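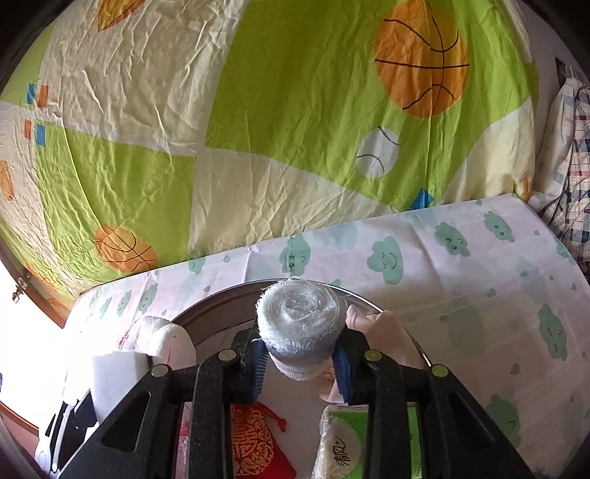 rolled towel, ribbed blue pads, cloud cloth underneath

Forum > Grippers and End Effectors > Buying advice

pad_thai_fingers
Trying to get a number together before October. Need hand-held grippers for soft stuff -- towels, pouches, tissue packs, that sort of thing. Budget as it stands is 470 per unit incl. spare pads. Two quotes in hand, Prasier and Lelleo. Prasier is 326 bare, no pads, no pins. Lelleo is 470 all in but lead time is a joke. Anyone bought from either?

torquewrench_lou
Prasier, yes. Fine. Get the ribbed pads, smooth ones are useless on terry cloth. Order spare pads the same day or you pay shipping twice, ask me how i know

mossgreen
Disagree on ribbed. They catch on loops. We went to plain silicone on the Calamari project and never looked back. Terry is the worst case for ridges imo

torquewrench_lou
what were you squeezing though. Calamari was all flat fabric wasnt it

mossgreen
Mostly flat, ok. Some rolled. Still pulled threads

pad_thai_fingers
Threads don't bother me much, the roll in my pic has stray ones all along the top rim. Holding it upright matters more. Can live with fuzz.

kettle_logic
Forget the pads for a sec. What's your line for wear parts? Pivots go before anything else on that style of linkage. Four of them per tool showing on yours. Budget a full set per tool per year, more if you run them all day. And dust -- black plastic shows every speck, put a brush and a can of air in the budget, cheap but someone always forgets

pad_thai_fingers
Zero on that line right now lol. Adding it. Does Prasier sell pins seperately?

kettle_logic
They did last year. Sepúlveda stocks compatible ones too, longer pack, better price. Check the diameter first

bluntforceps
Unpopular opinion, don't buy the 326 one at all. By the time you add pads, pins, shipping you're at Lelleo money anyway. Do the whole sum per tool then compare

mossgreen
^ this. Except Lelleo lead time. Took us 3 months. If you need it in October that's dead already

bluntforceps
ours came in 2 weeks?? depends who picks up the phone i guess

pad_thai_fingers
Ok so plan is: buy 2 Prasier now with ribbed pads, one set plain silicone to try, pins from Sepúlveda. Ask Lelleo for a firm date in writing, decide on the rest after. Props come out of a diffrent pot so not counting towels

torquewrench_lou
Sounds right. Still say skip the silicone

mossgreen
Still say try it. Post how it goes on the rolls

kettle_logic
measure the pins BEFORE ordering

pad_thai_fingers
yes yes. Calipers are on the desk, doing it tonight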